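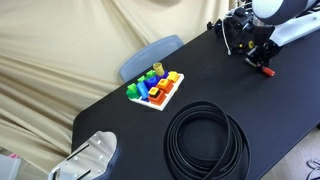
講演用メモ
演題 家事と現場の雑作業は、どこまで機械に任せられるか
金曜 午後の部 質疑は終了後にまとめて受ける

スライド1 導入
本日はお時間をいただき、ありがとうございます。当部会では、片付け、仕分け、拭き取りといった、工程表に名前の載らない作業の自動化を検討してまいりました。自動車の溶接や基板の実装については、すでに多くのご報告があります。本日扱いますのは、その周辺に残っている人手の作業です。
(演台の時計を確認。導入は短く)

スライド2 検討の対象
対象は3件です。Dustettiの卓上清掃、Skellanoの小物仕分け、Pesonenの工具返却。いずれも会員各社から要望の多かった作業に基づいて選定いたしました。機種の優劣を論じる場ではございませんので、比較表は配付資料には含めておりません。
(資料の追加配付を求められた場合は、事務局の窓口を案内する)

スライド3 仕分けの結果
Skellanoの試行は319回行い、途中で人が手を添えたものが19回ありました。数字だけをご覧になれば良好と受け取られるかもしれません。ただし、対象物の種類と初期の置き方は、あらかじめ定めた範囲に限っております。家庭の引き出しや作業台の隅のように、毎日中身の変わる場所で同じ結果が得られるとは、現段階では申し上げられません。
手を添えた内訳は、つかみ損ねよりも、つかんだ後の向きの修正が多くを占めました。部品を穴に合わせる、ふたの縁をそろえる、といった最後のわずかな動きに課題が残ります。
(ここで一度間を置く。前列からの質問が出やすい箇所)

スライド4 時間の見方
Pesonenでは、工具一式を所定の位置に戻すまでに580秒を要しました。作業者であれば、もっと短時間で終えられます。一方、この作業を終業後に行うのであれば、所要時間の長さは必ずしも不利になりません。会員の皆様には、速度を評価する前に、その作業がどの時間帯に必要とされるかをご検討いただきたいと存じます。

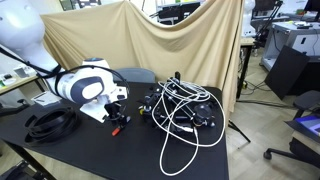
柔らかいもの、細長いものの扱いは、本日の主題の中で最も難しい部類に入ります。箱や円柱であれば、位置と向きが分かれば把持の計画を立てられますが、ひもや布は触れた途端に形を変えます。黒い台の上で白いケーブルが黒い機構に絡むように掛かり、手前の縁まで垂れている状態を思い浮かべて、どの一本から持ち上げるべきかを即答できる方は、会場にも多くはおられないでしょう。人は軽く引いてみて、手応えから判断いたします。白いアームの先に下向きに付いたグリッパに同じことを求めるには、力の検出と、やり直しの手順の両方を設計する必要があります。
(聴講者に、自社の配線作業について挙手を求めてもよい)

スライド6 安全と責任の所在
家庭向けの用途では、作業範囲に人が入ることを前提に考えなければなりません。工場のように柵を設けることは難しく、停止の条件を厳しくすれば、仕事はなかなか進みません。Fladentの運用指針案では、停止した後に誰が再開を判断するかを、導入前に文書で定めることとしております。現場からは記録の負担が増えるとの意見も寄せられており、書式については改訂作業を続けております。
(法的な解釈に関する質問には、この場では回答しない)

スライド7 現時点での見解
形の決まった物を、決まった範囲で動かす作業につきましては、条件を整えれば試験導入の対象になると考えます。たたむ、ほどく、隙間から取り出すといった作業は、当面、人の担当として計画してください。両者が一つの工程に混在する場合は、工程を分けた上で、受け渡しの場所を先に決めることをお勧めいたします。
卓上清掃につきましては、Dustettiの測定が続いておりますので、本日は数値の提示を控えます。2月の定例会で報告する予定です。

質疑の準備
費用の回収年数を問われた場合 部会として試算は行っていない旨を述べる。
人員削減との関係を問われた場合 検討対象は作業単位であり、配置の判断は各社に委ねている旨を述べる。
見学の希望があった場合 受付に申込書を置いてある。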